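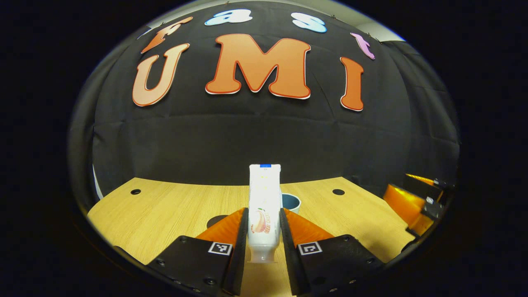
Sideboard help for a slow green deck?

finngrube
I took Illa ramp to the shop on Wednesday and got flattened by the fast red lists. Went 1-2 and never got to cast my big stuff. Is it worth cutting 2 of the top-end creatures for cheap blockers?

Dornen710
Yes! Cut three if you can bear it. You're dead before turn five in that matchup anyway.

szewing_p
Don't agree, sorry. Cut the big things and you've just got a pile of mana and nothing to spend it on. I'd go up to 20 forests and mulligan harder.

Dornen710
20 forests?? You'll flood every other game.

szewing_p
I've played it that way since August and I'm happy with it :)

finngrube
Ok, I'll try the blockers first (I already own them) and borrow some forests off Wen-hsiung if that goes badly.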